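Manchas mates en encimera de mármol blanco, ¿se pueden quitar sin llamar a un profesional?

Publicado en Cocina y baño – 2 de octubre de 2021

Rajitha Roy

Hola a todos. Llevo en este piso desde junio y la cocina tiene encimera de mármol blanco con veta gris. Muy bonita hasta que cocinas. El sábado pasado exprimí limones, dejé las mitades apoyadas boca abajo y me fui a atender el teléfono. Al volver, dos cercos. Los froté con jabón, luego con un limpiador Sokix que tenía para el baño (ya sé, ya sé) y creo que lo he dejado peor. Ahora hay una zona mate del tamaño de un plato de postre, se ve sobre todo al trasluz y al tacto está como áspera.

El casero dice que eso "se va con bicarbonato". Mi cuñada que ni se me ocurra. He pedido presupuesto a un pulidor y me cobra 133 euros solo por venir, aparte el trabajo. Para dos cercos me parece una barbaridad.

Lo que quiero saber:

¿Es mancha o es que la piedra está comida?
¿Sirven los polvos de pulir que venden para hacerlo una misma?
¿Hay que sellar después? No sé si esta estaba sellada, el casero tampoco.
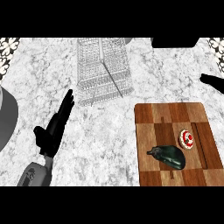
Mármol blanco con veta gris suave, con la cesta de malla encima.

La zona mala está pegada a la pared de la ventana, donde tengo la tabla de cortar. El resto de la encimera aguanta, algún roce y poco más. Gracias de antemano, y perdón si esto ya se ha preguntado, he buscado y solo salen cosas de granito.

Dougal Hepburn

Eso no es una mancha, es ataque ácido. El limón se come el carbonato y pierde el brillo. Por mucho que frotes no sale, no hay nada que sacar. Y si el limpiador de baño era antical, pues más ácido encima. Antical y mármol nunca. Vinagre tampoco, ni vino, ni tomate, ni refrescos.

Prueba rápida para distinguir: moja la zona con agua. Si mojada se iguala con el resto y al secar vuelve el mate, es superficie. Si mojada sigue habiendo un cerco más oscuro, ahí además hay mancha metida en el poro y primero toca cataplasma (bicarbonato y agua, pasta espesa, film por encima, hasta el día siguiente). El bicarbonato de tu casero sirve para eso, para grasa y poco más. El brillo no lo devuelve.

Para el mate, polvo de pulir mármol. Yo he usado el de Baert, hay otros. Lo que hice en la mía:

Limpiar con jabón neutro y secar bien.
Probar antes en un rincón que no se vea, detrás del grifo por ejemplo.
Humedecer un fieltro blanco, echar un poco de polvo y trabajar en círculos hasta que se haga una crema.
No dejar que se seque. Si se seca, más agua.
Aclarar, secar con microfibra y mirar al trasluz. Repetir si hace falta.

A mano cansa, te aviso. Con un disco de fieltro en el taladro va mucho mejor pero a baja velocidad, si lo pones a tope calientas la piedra y salpica todo. El bote pequeño me costó 22 euros y todavía me queda más de la mitad.

Si la notas áspera de verdad al pasar la uña, el polvo solo igual no llega. Entonces hay que lijar fino antes, y ahí yo sí llamaría al pulidor. Es facil dejar un hoyo que luego se ve más que el cerco.

Ah, y asegúrate de que la tuya es brillante. Si es acabado apomazado, con el polvo te va a quedar un parche brillante en medio y vas a estar peor que ahora.

Morven Menzies

bicarbonato y limon, a mi madre le iba de maravilla y le quedaba todo blanquísimo. sin gastar nada

Babatunde Idahosa

Por favor, limón no, que es justo lo que la ha estropeado.

De acuerdo con casi todo lo de Dougal. Añado lo del sellado, que se ha quedado sin contestar – gotas de agua en una zona sana y un cuarto de hora de espera. Si al secarlas la piedra se ha quedado oscura, está chupando, o sea que no está sellada o el sellador ya no hace nada. Si queda igual, déjala tranquila.

Ojo, el sellador no te protege del ácido. Te da tiempo para limpiar el aceite o el café antes de que entren, pero el limón te va a dejar cerco igual. Mucha gente sella y se confía. Si lo haces, después de pulir y con la piedra bien seca, un día entero sin usarla mejor. Capa fina, y el sobrante se retira antes de que seque porque si no queda un velo pegajoso que es un horror.

Otra cosa, estás de alquiler. Yo avisaría al casero por escrito antes de tocar nada, aunque sea un mensaje. Si el parche te queda raro y no le habías dicho nada, a ver la fianza.

Y para el día a día una tabla grande con borde y jabón neutro. Yo tengo la mía así hace años, con algún cerco que otro. Al final los dejas de ver.

Rajitha Roy

Gracias!! Hecha la prueba del agua, mojada se iguala, asi que superficie. Es brillante, eso seguro. Le he escrito al casero y pido el polvo el lunes. Lo de detrás del grifo lo hago primero.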